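Pullelberg Paper Mill Open Day

The mill at Pullelberg opens to the public one Sunday a year, in September, and I had missed it three times before finally getting there. Parking is in the field across the river. It costs nothing, but you walk back over a footbridge that only takes people in one direction at a time, so leave yourself ten minutes.

Tours go every half hour starting at 10:00. I was given a yellow sticker and put in a group of 13. Our guide had worked on the cutting line before moving to the office and she knew the place well, though she was hard to hear once the machines were on. If you have a choice, stand near the front.

We started in the pulp room. The mill doesn't make pulp from trees anymore. It buys bales of cotton offcuts from a textile firm called Savchuk and breaks them down in two big tubs with paddles. Each tub holds 900 gallons. The smell is a little like wet laundry and you stop noticing it after a few minutes. Kids were allowed to put a hand in a bucket of finished pulp, and most of the adults did too.

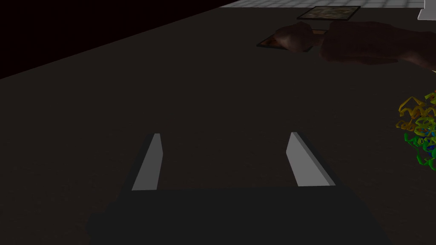 From there you go up a metal staircase to the paper machine. It is smaller than I expected, an older model that was rebuilt after a flood, and on open day they run it slowly so people can follow the sheet from the wet end to the dryers. The paper being made that morning was Lunar, a heavy cream stock sold mostly to wedding printers. We each got a sheet that had come off the roll the day before. Mine has a faint watermark of a half moon in one corner.

The sample store was next. The mill keeps a piece of every paper it has ever sold, and there are 411 of them in flat drawers, labeled by hand. You can ask to see any drawer. I asked for blotting paper and got three kinds, one of them a strong pink. 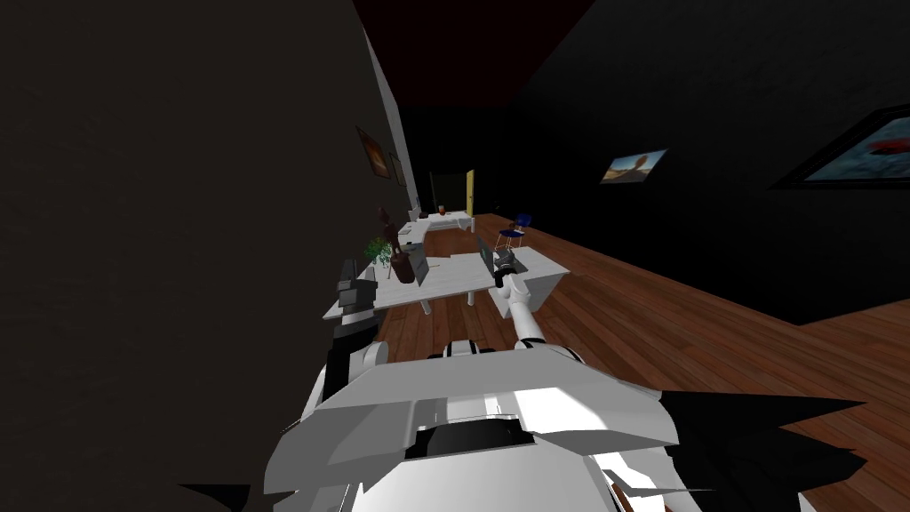
The long room, with its plank floor and white desk.

Lunch was soup and bread in the yard, and there was a line for it from noon until well after one. The coffee stand was quicker. Gritomer, the bookbinders from the next town, had a table by the gate and were showing how to sew a simple notebook. I bought one for my sister and a bag of offcuts for myself - the offcuts are sold by weight and are a very good deal if you don't mind odd sizes.

A few practical notes. The upstairs part of the tour has no elevator. Ear plugs are handed out at the door, but the box was empty by the afternoon, so bring your own. The shop takes cards, the soup does not. The woman at the gate told me they usually get 1,000 visitors over the day, and it felt like most of them came right after lunch. Go early.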